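Bonex two-finger gripper review - a month on the Timari arm

Last updated: January

I've been going back and forth on grippers for our Timari arm for longer than I'd like to admit, and the Bonex finally got its turn. Two black fingers, a short cable run, a controller box that fits in a desk drawer. I wanted it for groceries, meaning soft, floppy, annoying stuff, so that's what I put in front of it.

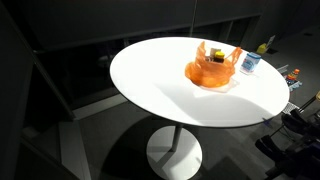 Page 2

First thing I liked: mounting it is easy! The Lemieux I had on before needed an adapter ring and a lot of muttering, and the Bonex went on with four bolts and a single plug. Calibration took me 10 minutes, most of it spent reading the manual (small print, bad translation, decent drawings).

Then came the thin plastic bag with loop handles, my favorite torture test. The handles are easy for me to see and horrible for a depth camera, especially against a bright white tabletop. I ran 82 tries and got a clean lift on 80 percent of them, where the Lemieux never got past half. The slim fingertips help a lot - they slide into a loop without shoving the whole bag across the table.

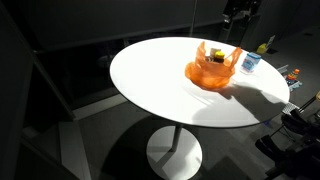 Namach Manipulation Club

Now the grumbles. The housing is bulky, and under a strong overhead light it throws a big shadow right over the part of the table you care about. My camera software kept treating that shadow as an object, and I lost a whole evening to it before I moved the lamp. If your lights are fixed to the ceiling, plan on some fiddling with exposure.

Small boxes were a mixed bag too. The default grip force is way too eager for thin cardboard, so turn it down before you try anything you'd like to keep. There's a slider for it in the controller app, two menus deeper than it should be. 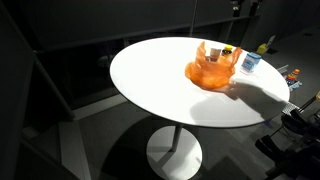
Should you buy it?

If you mostly pick up bags, pouches and other soft things, yes, I'd get it again. For boxes all day long I'd stay with the Lemieux, which is slower but much gentler out of the package. I'm leaving the Bonex on for now and trying the rubber tips next, if they ever ship.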